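Search this wiki
Go

Murnero slip fault

The Murnero slip fault is a failure mode of two-arm tabletop robots in which the wrist of one arm loses its position reference during a grasp and the arm then moves to a point offset from the one commanded. It was first recorded at the Murnero test site in May, during household handling trials run by Fullmont, and takes its name from that site. The fault is classed as a safety matter because the controller reports normal operation while the offset is present.

Background

Fullmont built its test cells around two arms mounted at the back edge of a shared table. One arm carries a parallel gripper for small rigid objects. The other carries a multi-fingered hand, used mainly for cloth and for items with handles. Both arms run on the Jalley motion controller, which holds a separate position reference for each joint and compares it with the encoder reading at the start of every move.

Fault description

The fault begins when a hand or gripper closes on an object and the motor current at the wrist rises above the holding limit. The controller enters a protective hold. In affected versions of the Jalley software, encoder updates were paused during the hold but the brake at the wrist joint was not fully applied. The joint could turn under load without the turn being counted. When the hold ended, the controller resumed from the old value.

At Murnero the resulting offset reached 6 degrees at the wrist. With the arm extended, this moved the fingertips by 57 millimeters. The status lights on the arm bases stayed green, as they report power and network state only.

Incident

In the recorded case, the hand closed on a mug handle and pulled it against its peg. The hold lasted 2 seconds. On the next move the hand came down beside the planned grasp point and struck a plate rack, breaking one plate. The collision threshold had been set at 60 newtons for the trial, well above the force of the contact, and the arm did not stop. The operator used the emergency stop. There were no injuries.

A review by McKinnon, the contractor responsible for cell safety, found the same fault in earlier logs where no contact had occurred. These runs had been marked as failed grasps and the arms had not been inspected.
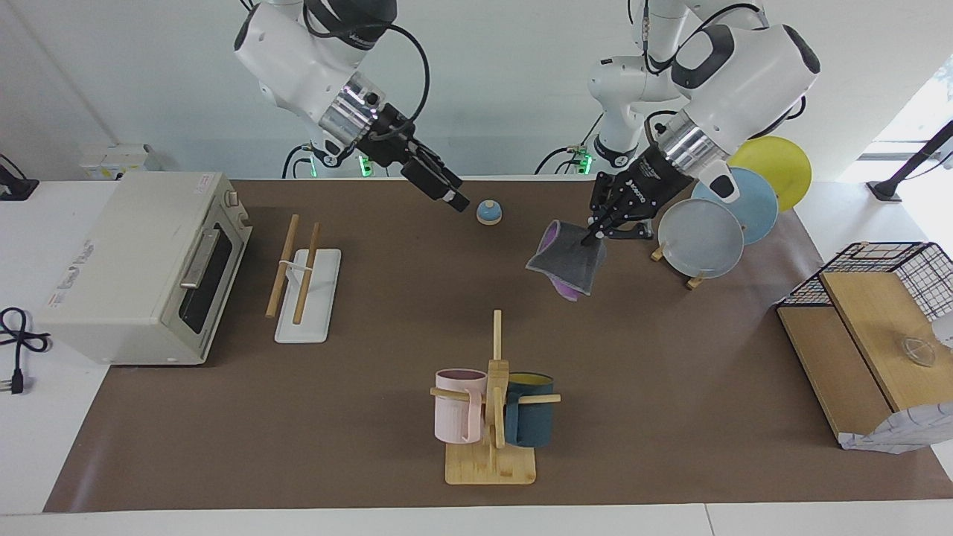
Soft items complicate detection. A folded cloth gives little resistance, and the hand can close off target and still hold it, so a run with an offset wrist may be scored as a success. McKinnon recommended that cloth tasks not be used to confirm that an arm is in its correct position. A rigid reference block fixed to the table is used instead.

Corrective measures

The revised Jalley software keeps encoder updates active during a protective hold and applies the brake before the hold is reported. If the wrist has moved, the arm must be referenced again before the next task. Fullmont also lowered the collision threshold and added a wrist check at the start of each session.

The brake itself was not redesigned. Arms with worn brake pads can still slip, but the movement is now logged and further motion is blocked.

See also
Protective hold
Encoder drift
Collision threshold

Last updated: May
Shares 6 Comments 2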